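Sakora Grip Fault Traced to a Timing Slip, and the Fix Is Out

LOLTANO -- Ternen has found the cause of the grip fault that halted its Sakora bathroom-tidying trials in March, and we're delighted to share what we learned!

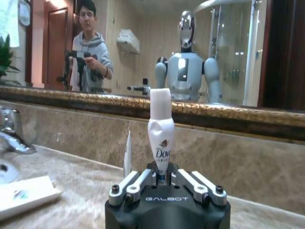 The fault was a late release signal. On 343 of 800 logged pick-ups, the jaws kept squeezing for 90 milliseconds after the operator let go of the trigger. A hard box hardly minds that, but a small upright bottle like the Dove one held over the marble counter is a much tougher customer, and one burst during a Saturday run at our Sutter site. Nobody was hurt, and the team stopped work right away.

The new software checks the release signal 200 times a second and opens the jaws if a reading goes missing.
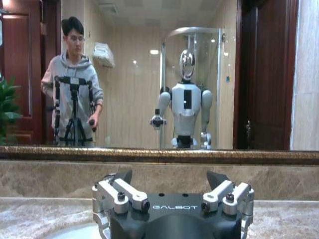
It also caps grip force until the operator confirms the object. Every Sakora unit gets the update free -- please keep yours switched off until it is installed.

Contact: Ternen Press Desk, Loltano | © Ternen | Back to top

We use cookies to improve this site. Accept | Settings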